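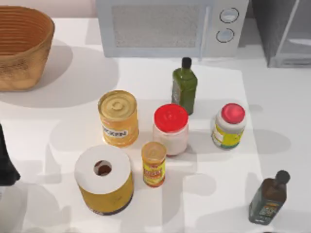 *Groceries on a white counter, computer-rendered.*

**Skikia moves token swap to November, opens wallet early**

SOSTURVILLE – Skikia, the payments network used by small shops and market sellers, will open its new wallet to all holders this Thursday. Token swap follows in November. Old tokens keep working till then, no rush.

Quick version: one old token gets you one new token. No fee from our side. Holders who keep coins on an exchange should ask the exchange, we can't do it for them.

"We had a date, we missed it, so we picked a better one," said Veronika Pintér, head of network. "The code was ready. The audit wasnt. I'm not shipping a swap contract on a half-read audit."

The audit is being done by Plovcombe. Final report goes up on the Skikia site the same day we get it, full text.
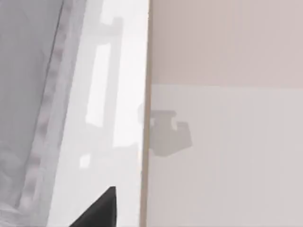

Test network numbers so far: 852 nodes, and some 3000 wallets created since the invite round. Two bugs found in the recovery phrase screen, both fixed. A third one, slow sync on older phones – still open. Kornél Orbán's team is on it.

Shops first. Merchants already signed up get the new checkout before anybody else, with payments confirming in under nine seconds on the test network. Limit is 2000 tokens per payment at launch. It will go up later, the vote on how much is up to holders.

"Sellers ask me one thing, did the money arrive," said Botond Dobos, who runs merchant support. "They want a green check mark and teh next customer."

What holders need to do now:

- Update the app to the newest version
- Write down the recovery phrase again, on paper
- Ignore any message asking you to send tokens somewhere – we never ask for that
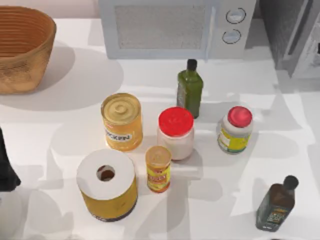
## Press contact

Bianka Bognár, Skikia press desk. Interviews with Veronika Pintér possible Thursday after 2 p.m., ask early. Logos and audit summary on request.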